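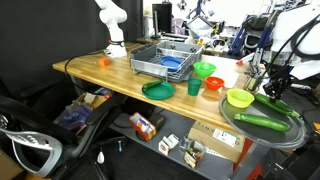 A dish rack on a butcher block is asking for a black ring by October, one reader wrote under the last post, and would I please admit that I'd put it there because the cord on the good lamp didn't reach anywhere else. I don't own a good lamp. The rest of the comment was fair. Wood and drips don't get along, and anybody who has lifted a rack off a maple counter after a summer knows the smell.

So, the rack. It's gray plastic, it has a wire part inside, and it spends its days holding up a blue plate as if the plate had won something. The bowls don't get to go in. Bowls in a rack take up the room of four plates and still come out with a puddle in the foot, so mine live on the wood, right side up, green one and red-orange one next to each other at the back. I've read that you're supposed to nest them. I did nest them for a while. Then I needed the bottom one every single time.

The bigger argument at my end is with the tray. It's round and gray with a raised rim, and it's too big for the corner it's been given, so part of it hangs out over the edge of the table. I measured before I bought it, or I measured something. Everyone who walks past it slows down a little. It came from the housewares end of Findo, where I also bought a drawer divider that fits no drawer, and I kept it out of pride.
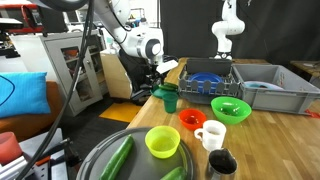

Usimlow Small Kitchens Club - members' blogs

The tray has one real job and that is cucumbers. Two long ones and the yellow-green bowl is a full load. You would think the bowl was for the cucumbers, and so did I, but a long cucumber in a small bowl is a seesaw. They lie on the tray now and the bowl sits there for company. Short cucumbers go on a plate of their own. I can't defend this. At some point I moved one and it looked better.

Cups are the other thing I've given up on. The dark green plastic one has been in five different spots and belongs in none of them. Put it at the back and you knock over a bowl reaching for it, put it at the front and you knock over the cup. I tried hooks (Stöckli, the kind with the sticky pads) and they held right up until I was in the next room.

The club handout says to give every object "a home within arm's reach." My arms reach a lot of places. That has been the whole trouble.
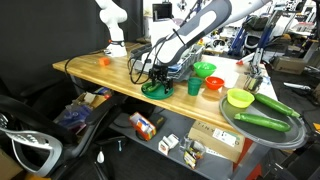 Then there's underneath. A table with a lower shelf is sold to you as storage, and for the first day it is storage. After that it's where boxes go to lie on their sides. Mine has a gray shelf and a cardboard box down there that says TINY on it, and it has outlived two rounds of tidying by being exactly the right size to stay put. I've started steering by it. Snacks to this side of TINY, tape to the other side.

I wrote 1,029 words on that shelf last spring and cut every one of them, so be glad. The short version is to take everything out, wipe it, and put back half. I got as far as wipe.

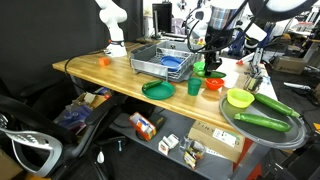

Back to the drips, then. What I've settled on is oil on the wood and a dish towel folded flat under the rack overnight, pulled out in the morning before coffee. The oil is Narkach, the small bottle, rubbed in along the grain and left alone until the next day. A second coat if it looks thirsty. If the ring turns up anyway I'll sand it and say nothing.

The tray stays where it is for now. I did look at smaller ones - they start at a size that holds one cucumber, and I'm not going back to that. Next post is knives, or the drawer divider, whichever I find first.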